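**Ticket 41: right hand refuses to let go / left hand lets go too enthusiastically**

Project: Shahbazi (student robotics club, bin-packing task)
Opened: Thursday, March 12, 2020
Status: open, again
Priority: was "low", changed to "high", changed back to "low" by whoever broke it

**Symptom**

During the packing routine the left hand picks up the part and carries it towards the bin. The right hand is meant to go in first, shuffle the boxes over and come out. It goes in. It stays in. The controller reports "task complete" and waits for praise.

If you then press Resume, the left hand opens wherever it happens to be. Please do not press Resume.

**What has been tried**

1. Restarted the controller. No change.
2. Restarted the controller with more conviction. No change.
3. Swapped the left and right hand cables at the Trutance board. The fault stayed on the right, so the cables are fine. They have been swapped back. If the robot waves when you ask it to grip, they haven't.
4. Rolled back to the November build. This cured the fault and brought back ticket 16, in which both arms go for the same box and have to be talked down. Rolled forward.
5. Re-ran calibration on the Pilalo software. It scored 100 per cent, a mark it also awarded on the day the arm was unplugged.

**Notes from the log**

The arm gets its "clear of bin" signal from a height setting. Below that height it thinks it is working, above it thinks it is finished. The value in the file is 4. The file doesn't say four what. The old manual says centimetres, the comment in the code says inches, and the wiki page says "ask", without saying whom.

I changed it to 4 cm throughout and ran the routine one step at a time, hand on the stop button. Steps one to three were fine: part gripped, part lifted, right hand over the bin with its fingers open. 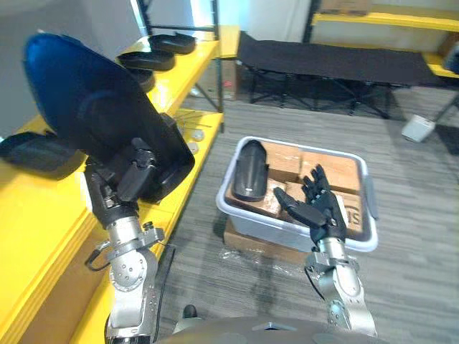 Step four is where it should withdraw, and step four is where it had a think. The log shows the withdraw command going out and the reply coming back as "already withdrawn". So the unit mix-up was real, and worth fixing, but it isn't our fault. It was merely a fault.

My current suspicion is the order of things. The check for "am I clear?" runs before the arm's position has been updated, so it is reading the position from the previous run, when the arm was parked and blameless. That would explain why the first run after a restart sometimes works, and why it always works when we show it to visitors from Skiltden, who only ever stay for one.

**To do**

- Move the position update above the check. It's one line. I have said that before, on ticket 16.
- Delete the second copy of the settings file. The robot reads one and we have been editing the other on alternate weeks.
- Make Resume ask "are you sure?" before it opens anything.
- Put the units in the file. Any units, so long as they're the same ones.

**Workaround until then**

Send the right arm home by hand from the menu after step three, wait for the beep, then carry on from step five. If there's no beep, the speaker has come loose again (separate ticket, closed as "fixed by leaning on it").

**Update, same day**

Moved the line. Right hand now withdraws every time, including when it hasn't gone in yet. Leaving this open.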